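Ticket: Purchase request, second two-arm station (Stodamness)
Status: Open, waiting on vendor
Raised by: Vlasta Sýkora
Queue: Equipment planning

Summary: Jultel's quote for a second station, same as the one we have. The request says throughput is limited by having only one table. I have been asked to sign it and I'm not ready to. Logging my questions so they stop living in email.

First question was what the station does in a working session, because the request says "general handling" and that could mean anything. I sat in on one. Small blocks, a box with a knob, a cup, both arms over the table.
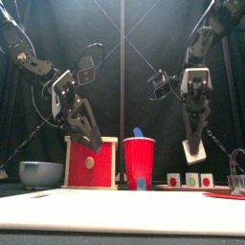
Last changed: November 2018

The quote covers two arms, two grippers, wrist cameras, a table and an enclosure. It does not cover cabling, lights, spare fingertips or installation. I asked Jultel whether these were left out by mistake. The reply was that they are "normally sourced locally." So we would pay full price for a station and then buy the rest of it ourselves.

Tried: asked for an itemized quote.
Result: got the same quote with line numbers.

Tried: asked Mokalis for a competing price on the arms alone.
Result: cheaper on paper, but the controller is a separate item and they won't hold the price past June. Lead time is four weeks for the arms and "to be confirmed" for the controller. I don't plan around "to be confirmed."

Next, the throughput claim. The request says a second table would give us 100 percent more sessions. That only works if the table is what holds us up. I went through the session log for the current station and 40 percent of the booked time is marked as setup or reset. A second table needs setup and reset too, and we have the same people to do it. No extra staff time in the request.

Asked the team what goes into a setup. Answer: mostly getting the props out and in position, checking the cameras, and agreeing on who has which task. The props come from whatever is on the shelf, and there is no list. 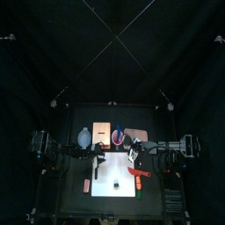 Table during a session: box, cup and board along the back, scraper and carrot-shaped object by the lit panel.

A prop list and a marked storage bin would cost next to nothing. I would like to see that tried before we spend on hardware. If the setup share comes down and the table is still fully booked, then fine, the request has a case and I'll say so.

Comment from the team, pasted here so it's on record: "The second station is also for redundancy. If an arm goes down we lose everything."

Fair point, but it's a different argument from the one in the request, and there is a cheaper answer to it. Bawa offers a service contract with a loaner arm. I have asked for the terms in writing. Their salesman told me on the phone that a loaner ships in 2 days. I have heard that kind of thing on the phone before.

Also open: fingertips. They are a wear part and I can't find a budget line for them anywhere, this year or next.
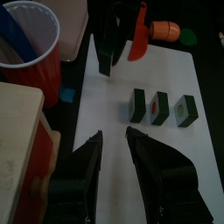
Jultel lists them as consumables with no price. If we double the stations we presumably double that cost, whatever it is – and right now I can't even tell you the single figure. Someone has been buying them on a department card.

Needed before this can move:
- Jultel: prices for cabling, lights, fingertips, installation
- Bawa: loaner terms, written
- Mokalis: controller lead time
- Team: prop list, then a fresh look at the setup share

Priority changed from High to Normal. The requester objected. Leaving it at Normal until I have the Jultel numbers.

V. Sýkora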